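The Last Ferry from Wullow

When Esko Peltonen missed the last ferry, he was not angry. He had missed many things in his life, and a ferry was one of the smaller ones. He put his bag on the bench and looked across the water to Brorkbridge, where the lamps were already lit.

A woman was sitting at the other end of the bench with a cake box on her knees. She had also missed it.

"Sixteen minutes," she said. "I ran, and then my shoe came off."

Her name was Chathurika Wickramasinghe. The cake was for her sister, who would be 40 at midnight and who did not forgive easily. Esko told her that he was going home to sell his father's house. There were 18 steps from the gate to the door, and as a boy he had jumped them all for a bet, and broken his arm.

"Did you win the bet?" she asked.

"They never paid me."

She laughed, and then she opened the box. They ate with their fingers – it was lemon – and the wind came up from the river and took the paper lid away.

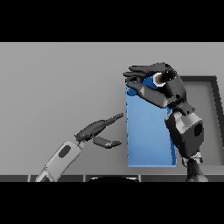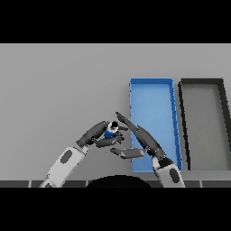 At half past four in the morning the sky over Wullow began to change. Esko had slept a little with his head against the post. First there was only gray, flat and even like a painted wall, and then one blue piece stood up in it, tall and straight. He wanted to wake Chathurika to show her, but she was already looking.

"My father would ask 600 for the boat and 400 for the motor," he said. "I think I will keep the boat."

"And the house?"

He did not answer. The ferry was coming, very slowly, with its one light still burning. She stood up and shook the crumbs from her coat.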